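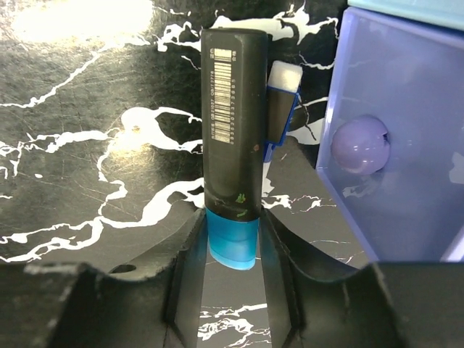 A black marker with a barcode label on its side.

Clonard Neighbourhood Learning Program
Progress report for the March quarter

Dear friends at the Histon Fund,

Thank you for your patience with this one. We had hoped to have it to you a fortnight ago, but the enrolment records from the Lidov site were still on paper and it took a while to bring everything together. It has been a good quarter on the whole, with one or two things that haven't gone to plan, and I'll try to be as open about those as about the rest.

Adult evening classes

We now have 84 adults enrolled across the two sites, most of them in English for Work and Everyday Maths. The maths class has been the surprise for us. We put it on the timetable as a trial, expecting a handful of people who wanted help with the citizenship and trade entry tests, and it filled within days (many of them parents who wanted to keep up with their kids' homework, and who have been wonderful company). We've split it into two groups so everyone gets a fair go with the tutor.

Attendance dipped over the hot weeks, when the upstairs room at Lidov was close to unbearable by six o'clock. We moved the class downstairs and most people came back. The landlord has agreed to look at the ceiling fans, although we don't have a date for that yet.

Saturday reading sessions

The Saturday sessions have settled into a lovely rhythm. We see about 35 children on a usual morning, with little ones on the mats at the front and older readers paired up along the windows. Our lending shelf has grown to 300 books, helped along by a generous clear-out from a school that was merging its libraries. We are still short of chapter books for the nine to twelve age group and would like to put part of next quarter's materials money towards those, if you're comfortable with that.
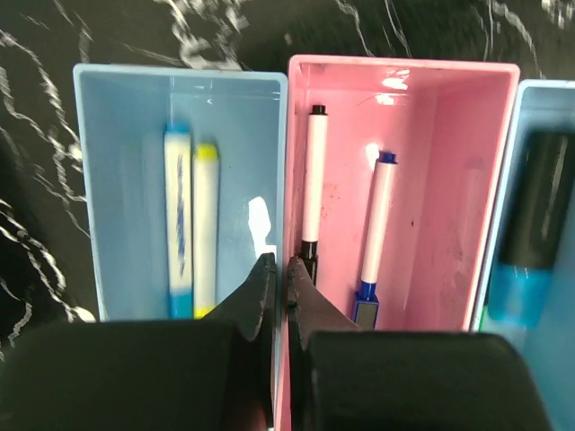
Will the Entili outreach class still go ahead this year?
We expect it to start next quarter, one term later than planned, once the hall booking is confirmed.

I know the Entili delay will be disappointing, as it was one of the parts of the proposal you were keenest on. The hall changed hands over summer and the new managers wanted to redo all the hire agreements, which was fair enough but slow. We have kept the money for it aside and haven't drawn on it for anything else.

Spending

We are 5 per cent under budget for the quarter, nearly all of it the unspent Entili hire. Tutor wages and printing came in as forecast. The full statement is attached at the back.

If you'd like to drop in on a class, please do. The kettle is always on.

With warm thanks,
Mawar Sembiring
Program Coordinator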